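June, late, feet up

Long one today. Mornings on the returns bench used to go like this: tip out a crate of fans, untangle everybody's cords, plug each one in, listen for the rattle, write the tag, next. I've done it for four years and I could do it half asleep (and have, sorry, boss). Now the Huet cell does the plugging in and I do everything else, and I still don't know what I think about that.

I stood at the cell with my coffee before the shift got going and watched the two arms fuss over the middle of the mat, not far from the power strip, with fans lying every which way. That tulip mat makes me smile every single time, I don't care what anyone says! 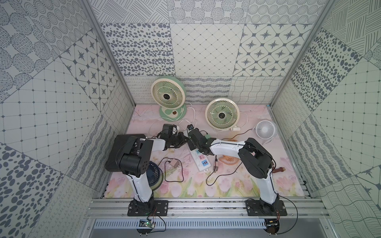 Odette Chevalier thinks I'm being too nice about it. Her view, delivered over a cheese sandwich, is that the arms got the job where you could sit and chat, and we got the lifting and the paperwork. She also said that if Plokell wants her to mind a machine and do tags at the same time, then Plokell can put it in her job title and pay her for it.

I mean, she's right about the chatting. The old bench had a rhythm, you plugged and talked, and I knew all about Lucienne's kitchen disaster while it was still happening. Now I'm walking back and forth with crates and checking the Druvosum screen for holds, and Lucienne is at the far end doing grilles with her headphones in. My wrists feel better though! By the end of a shift I used to barely open a jar. So there's that, and I'd be fibbing if I left it out.

The target went up to 80 fans a shift, which sounds fine until 18 of them come up as holds and every hold is mine to sort out by hand. Cords are the worst. A cord has a mind of its own, and I catch myself talking to the cell like it's a new hire. Left a bit, sweetie. Mind the loop.

After lunch I got sucked in again and watched the wrist view on the little screen, a gripper finger up against the pink and green block with a black plug in the side of it, and all that cable looping off to the right.
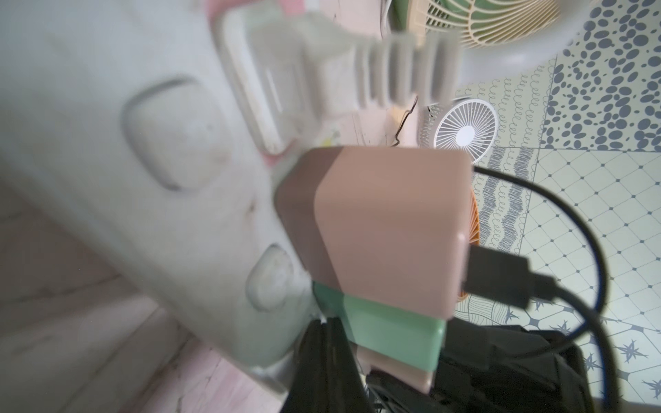

Page last changed: June, 9:18 p.m.

Anyway, Flomeck are sending their trainer at 2 tomorrow and we're each supposed to bring questions. Mine are who gets the blame when a bad fan slips through, and whether we can have the bench stools back. Lucienne wants to learn to set up the jobs herself, and I told her go for it, and then I thought, well, why not me too? Might ask. Need to wash my work shirt first.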